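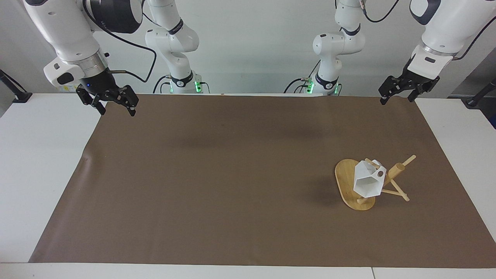
Katherine Tamayo wrote to ask whether beginners can really teach a two-arm robot to handle a mug in one term, or whether they should start with blocks like everybody else. My answer is yes, they can, if you set the task up kindly and don't rush the first sessions. I have now taken two groups through the mug tree at the Mosquera club, and what follows is the way we do it, with all the little side notes I wish I had written down the first time!

What you need

A table with two arms mounted at the back, each with a simple two-finger gripper. A wooden mug tree. A light mug with a handle that has some room in it. A sheet of plain brown paper, big enough to cover most of the table. Masking tape, a soft pencil, and a notebook for the log (ours is called the Jestik book, after the first team that kept one properly).

Step 1: Lay the paper

Roll it out, smooth it with your forearm, and leave a strip of bare table showing at the side so you can tell if the paper has crept. A few creases are fine. A raised corner is worth taping down, as a finger can catch it on a low pass. Draw lightly around the base of the mug tree so it can go back to the same place after every try.

Step 2: Let the students do it by hand

I mean their own hands. Have each student lift the mug off the tree and hang it again using only a thumb and one finger of each hand. They will laugh, and then they will start to notice which way the handle wants to turn and how much the tree likes to slide. Ask them to write down the order of their moves in plain words. We keep these pages and read them again at the end of term, which is always a nice afternoon.

Step 3: Choose a job for each arm

Most teams want both arms on the mug at once. I let them try it, slowly, and then suggest that one arm steady the wooden base while the other takes the mug. Teams of three work well here: one student for each arm, and one to watch the table and call stop. Swap places often – the caller learns more than anybody, and it would be a shame for the same person to have it all term.

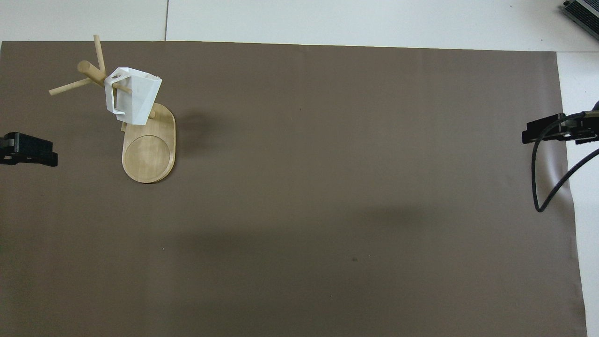

Mug on the tree, with a gripper on each side of the mat.

Step 4: Check the start position

Before each run, the mug hangs by its handle, the base sits on its pencil line, and the fingers are clear of the wood. Look at the cables too. Move each arm through its full reach once with nothing in the grippers and see where the slack ends up. If a loop comes near the tree, stop and tie it back before going on.

Step 5: Record, and keep the bad ones

Go slowly. Our second group recorded 140 runs over the term, and the Vondham team, bless them, wanted to delete every one where the mug slipped. Please keep those! Mark them in the log with a word or two ("handle missed", "tree moved") and carry on. When Maritza Benavides sorted our log in April, those short notes saved her a great deal of replaying.

Step 6: Change one thing

Once the team is happy with its runs, turn the tree a little, draw a new pencil line and begin again. Leave the mug alone for now. Next session you can put the tree back where it was and hang the mug from another peg, with a fresh page in the log for each arrangement.

At the end of the session, bring the arms to rest, take the mug off by hand and leave the paper down if the pencil lines are still good.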